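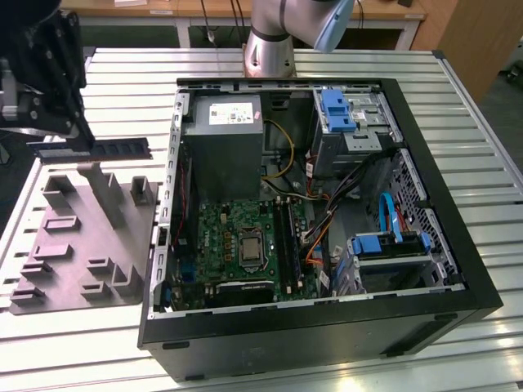
Figure 17.1. A desktop tower on its side with the panel removed.

Chapter 17
Memory Modules: Removing, Fitting and Checking

In Chapter 16 you opened a desktop tower, named the main parts and closed it again without taking anything out. In this chapter you will start to remove parts. The first is the memory module, often called a stick of memory or simply RAM. It is held by clips alone and needs no screwdriver, and it is the upgrade customers ask for most.

By the end of the chapter you should be able to find the memory slots on a board you haven't seen before, tell which modules fit them, take a module out and put one in, and read the memory total on the startup screen. The practical work follows the Umuvine bench course, Level 2, and the record sheet is printed on page 311.

Before you begin

Shut the computer down from the operating system. Switch off the power supply at the back if it has a switch, pull the power cord, and then press the front power button once and hold it for a few seconds. This drains what is left in the circuits. Disconnect the monitor, keyboard and network cable and put them to one side of the bench.

Lay the tower on its side so the opening faces up. A board that lies flat is much easier to work on, because you can press straight down on it. If you leave the tower standing, you push the board sideways and the whole case tends to slide.

Put on your wrist strap and clip it to bare metal on the inner frame. Painted metal makes a poor contact. Many cases are painted outside and plain inside, so look for a gray edge near the drive bay or along the rim. 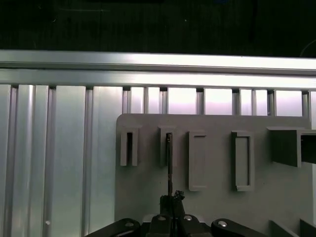

Keep the bench clear of anything that could roll or drop into the case. Screws go in a tray. If your bench has a slotted top, cover the slots nearest to you with a mat, or you will spend part of the lesson looking for small hardware underneath. New modules stay in their antistatic bags until the moment they are needed, and a module you have taken out goes straight into a bag of its own.

Finding the slots

Memory slots are long and narrow, and they sit close to the processor. On most desktop boards there are two or four of them, side by side, with a latch at one or both ends of each slot. The latches are usually plastic. Do not confuse memory slots with expansion slots, where graphics cards and other cards go. Expansion slots are nearer the back of the case, and the cards in them have a metal bracket that shows on the outside.

Cables are often in the way. A drive cable or a power lead may loop right over the memory area. Move it gently to one side and check that you haven't pulled the other end loose. If a cable has to be unplugged to make room, write down where it came from before you touch it. Students who skip this step tend to remember the first cable and forget the second.
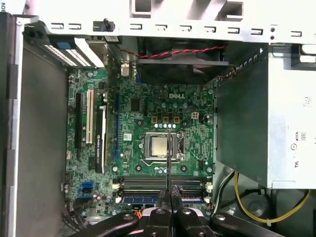

Can a computer start with only one memory module fitted?

Most desktops will start with a single module, as long as it is a type the board accepts and it is in a slot the maker allows for one module. The board's manual gives the order in which slots should be filled. Some boards are fussy about this and will beep or show a blank screen if the wrong slot is used.

Removing a module

Hold the case steady with one hand. With the other, press the latch at the end of the slot outward and down. If there are latches at both ends, open both. The module should rise a little. Take it by its two short edges and lift it straight up. Do not rock it from end to end, and keep your fingers off the gold contacts along the bottom.

If the module doesn't rise, check the latches again before you use any more force. An older machine that has never been opened can have stiff latches – work each one a little at a time.

Fitting a module

Look at the bottom edge of the module. It has a notch, placed off center, and the slot has a matching ridge. Line them up before you press. A module held the wrong way around will not go in, and pressing harder can crack the slot.

Open the latches fully. Set the module upright in the slot and press down on both ends with your thumbs. You should feel it seat, and the latches should swing in and hold it. Then look along the slot from the side. The module should be level, with none of the gold contacts showing more at one end than at the other.

Choosing the right type

Modules that look much the same may not work in the same machine. The notch is in a different place for each generation of memory, and laptop modules are shorter than desktop ones. Read the label before you order. The three labels printed in Table 17.2, from the makers Irow, Durrani and Pelteck, show the same facts in three different layouts: the capacity, the generation and the speed. Copy all three facts onto your record sheet.

When modules of different speeds are fitted together, a board that accepts the mix will normally run all of them at the slower speed. That may be good enough for an office machine, but tell the customer before you do the work.
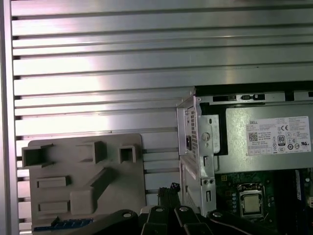
What should you do if the computer shows less memory than you fitted?

Shut it down, unplug it and seat the modules again, since a module that is not fully pressed in is the usual cause. If the total is still low, try the modules one at a time in the same slot to see whether one of them is faulty. Then check the manual for the largest amount the board can use.

Practice 17A

Work in pairs. One student handles the parts and the other reads the steps aloud and fills in the record sheet, then you change places. Start with the slot numbers as they are printed on the board, and note which slots are filled before anything is moved. Remove one module, bag it, and show the open slot to your partner. Refit it and check both latches. Leave the side panel off until your instructor has signed the sheet.

The sheet is marked out of 100. Points are taken off for a wrist strap left unclipped, for a module put down outside its bag, and for any cable that ends up in a different place from where it started.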